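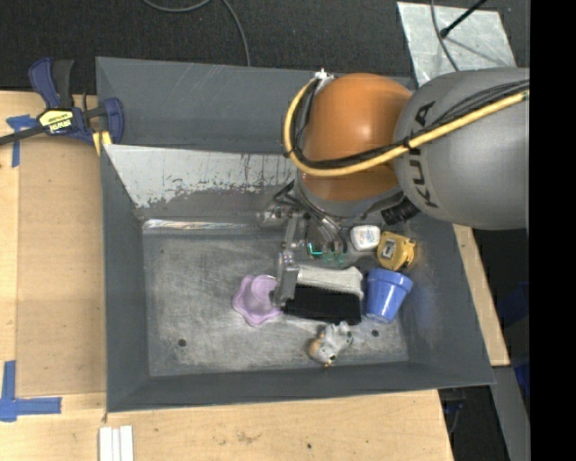

Light wood work surfaces under a gray metal bin.

Unora Bench Oil, one-quart can

The can says one coat, food safe, hard as varnish by morning. I have bought enough finishes to know how that usually goes, and $58 a quart is a lot to pay for something that smells like plain linseed oil with a little orange peel in it.

I used it on a maple bench top in my garage in December, with the heater holding the place at 70 degrees. Instructions are printed on the back in tiny type: flood it on, wait, wipe off. They don't say how long to wait. The Unora website says "until ready." Thanks.

It was still tacky at breakfast. By the third night I could set a mug down without it sticking. A second coat helped a lot, so forget the one coat business. The color is good, I'll give them that. It barely yellows, and pale wood stays pale, which my old can of Keneck never managed.

Hard as varnish? No. A wrench dragged across it left a line, same as it would on any oiled board. Water beads for a while and then soaks in if you leave it. Coffee left a ring that came out with light sanding and a dab more oil, and you can't fix varnish that easily, so maybe they're bragging about the wrong thing.

The store page shows 1,905 reviews, nearly all of them five stars, and most seem to have been written the day the can arrived. I'd like to hear from those people in a year.

Lid was bent when I pried it off and never sealed right again. What's left has a skin on it now.

3 out of 5. If you find it on sale and your wood is light, go ahead. At full price I'd buy the Keneck and live with the yellow.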